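Home | Racks | Hangers | Spare Parts | Delivery | Contact

Clokside Tabletop Clothes Rack

Posted Saturday, May 16, 2026 by the Clokside shop desk

A small wooden rack for a counter, dresser or craft table. Takes wire, plastic or slim wooden hangers.
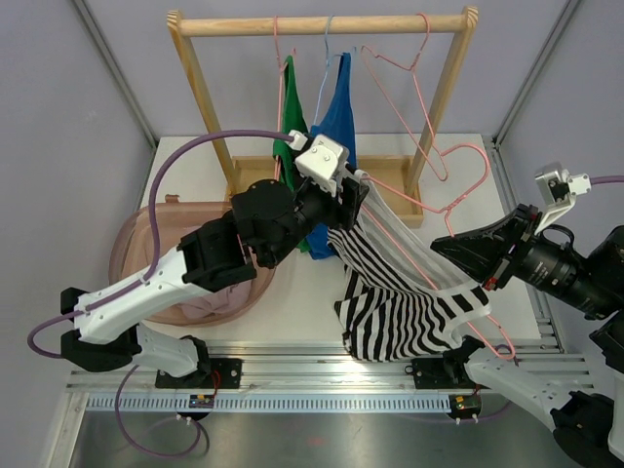

What it's for

The Clokside is sized for children's clothes, doll clothes, baby items and small tops. Market sellers use it to show a few pieces at a time. At home it works well for setting out the next day's school outfit. It is not meant for winter coats or wet towels.

What you get

- Two upright posts
- One top rod
- One base tray
- 4 screws and a hex key

Hangers are sold separately. The Nishad wire hangers come in mixed colors and fit the rod without scratching it. A pack of Zovance clips is useful if you want to hang skirts or shorts.

Details

Width: 800 mm
Tray depth: 300 mm
Finish: clear water-based varnish
Assembly time: roughly ten minutes

Putting it together

Stand the posts in the tray and start all the screws by hand before tightening any of them. Fit the rod last. If the rack rocks, loosen the screws, press down on both posts and tighten again.

Care

Wipe with a damp cloth and dry it right away. Tighten the screws again after the first month. Replacement rods are under Spare Parts.

Delivery

Ships flat from our Uvville warehouse in 2 working days. Orders to islands take longer. The larger floor model is out of stock until July.

We use cookies to remember your basket. Accept | Settings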